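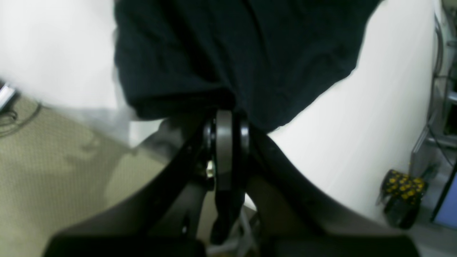

Shayne Paewai

I spent my placement at Holtano, a commercial laundry that washes table linen, napkins and kitchen cloths for restaurants and a few hotels. My report was supposed to be on "workflow", and for the first couple of weeks it was, until the folding trial started at the far end of the finishing room and I couldn't stay away from it. My supervisor, Yao-tsung Yang, was kind enough to let me change my topic halfway through, so thank you to him (and sorry about the first outline!).

Folding is the part of the job everybody at Holtano has an opinion about. Washing and drying have been done by big machines for as long as anyone there can remember, but when the cloths come out they still have to be picked up, shaken flat, checked for stains and folded, and all of that is done by people standing at tables. There are 11 folders on the day shift. On the day I followed the count sheet they finished 1,536 pieces between them, talking most of the time, and I was no help at all because my corners never met.

The arm works on one cloth at a time on a white table. It has two slender fingers that come together at the hem, and from there the person running it tries to bring the edge over. The dark cloths were the ones I liked watching best, and also the ones that gave the most trouble. A plain navy cloth with no print on it bunches into creases that are nearly black, and even standing beside it I had a hard time telling a fold from a shadow. The folders don't look very hard at this – they feel it. One of them told me she knows by her thumb whether she has one layer or two, and she let me try it with my eyes shut. I got it right about half the time, so she was being very patient.

What changes for the people is the part I want to spend the most room on. Two of the folders were moved over to the trial for part of each shift. They lay out the cloth, guide the arm, note down whether the fold was good enough to send out, and start again. Both said their shoulders were less sore by the end of the day. Both also said it was lonelier, and one asked to go back to the tables after lunch because that is when the good conversations happen. I hadn't thought to put a question about that on my interview sheet, and I added one afterward.

There was worry too. Losing hours came up in nearly every interview I did, usually near the end, once the notebook was half closed. Management has told the staff that the trial is for the dark kitchen cloths only and that nobody's hours will be cut while it runs, which ends in December. People believed the first half of that more easily than the second. I think it would help if the folders were asked to sit in on the planning meetings, and I said so in my talk at the end of the placement.

I also think their stain checking ought to be written down somewhere. It happens so fast, while the cloth is being shaken out, that it doesn't appear as a step on the official work sheet, and I only noticed it when a cloth went flying past me into the rewash bin. If folding is ever handed over, somebody will still need to do that part, and the people who are good at it should get the credit and the pay for it.

My interviews were short and I only saw the day shift, so please read all this with that in mind. If I had another term I would go in at night.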